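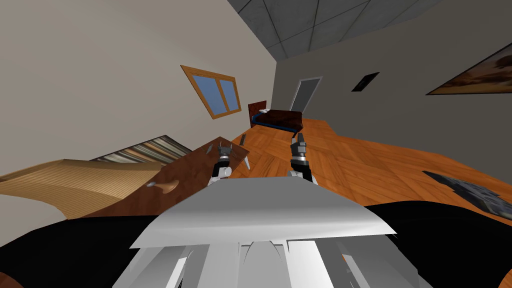

1. Why we picked this topic

Study guides love to say that a tidy desk gives you better grades. Our group wanted to know who checked. The Stirkel study planner, which our school hands out every September, says it on page one and gives no source. The Clallby homework blog says it too, and links back to Stirkel.

2. What we did

We sent a survey to 200 students and got 140 back. It asked where they do homework, how messy the spot is on a scale of 1 to 6, and what their last science grade was. We know the weak point already: people rated their own mess. One student gave his desk a 1 and wrote that he does his homework on the bus.

3. What we found

Not much. Students with messy desks had slightly lower grades, but the gap was small enough that a few different answers would erase it. Students who studied at the kitchen table did as well as students with a desk of their own. The Vimirau website claims a study of 1,000 teenagers proved the link. We looked for that study and could not find it, so we left it out of our results.

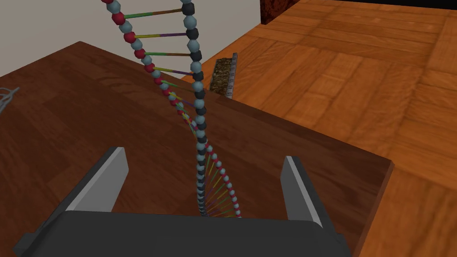 Figure 2. Model of a DNA double helix on a wooden table.

4. Things on the desk

We also asked about models, posters and other school items kept in view. Owners of science models did report higher science grades. We don't think the models did that. Kids who like science probably get given science stuff, and our survey can't tell which came first.

5. Problems

All the grades were self-reported. The 60 students who never answered may be the messiest ones.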